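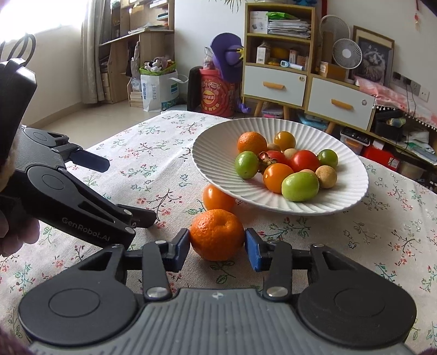
Whether a machine can clear a kitchen table yet depends on which table. Ours has a printed tablecloth, a white ribbed dish, and mixed fruit and tomatoes. I think that is a fair test, and harder than it sounds.

Rigid objects of known size are close to solved. Mugs, boxes, spray bottles. Two fingers, parallel closure, a force limit, done.

Produce is a different problem. A mandarin has a bumpy peel and gives a little. A ripe tomato is smooth, gives more, and bruises at a force the mandarin ignores. Same diameter, same color some of the time. The vision side can't always tell you which limit to load.

Last run with the Lukia policy on our bench arm: 68 attempts, 50 clean transfers from table to dish. Most of the misses were rollers. The finger touches on one side first and the fruit leaves. Cloth makes this worse – it bunches, and then the approach height is wrong.

Deltine's planner did better on rollers and worse on clutter. Once pieces touch each other it wants to push them apart first, which costs 25 seconds a go. A person just reaches in.

Two hands help. One finger as a fence, the other hand picks. Human demonstrations show this constantly and the single-arm policies can't use it.

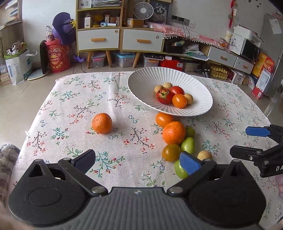 Anqi Feng replied that pick rate is the wrong number for a home, and she'd take a machine that needs 60 seconds per tomato if it never crushes one, as long as it runs while she's at work.

Fair. On that measure we are closer than I made it sound. Slow and gentle is mostly a tuning question. The open item is knowing when a grasp has failed and stopping before the second squeeze.

Shop floor is the opposite case. Sorting lines care about rate, but the belt is flat, the light is fixed and there's no tablecloth. I'd expect that to be routine well before the kitchen.

Next set is in July, two arms, same dish. Will post the force logs.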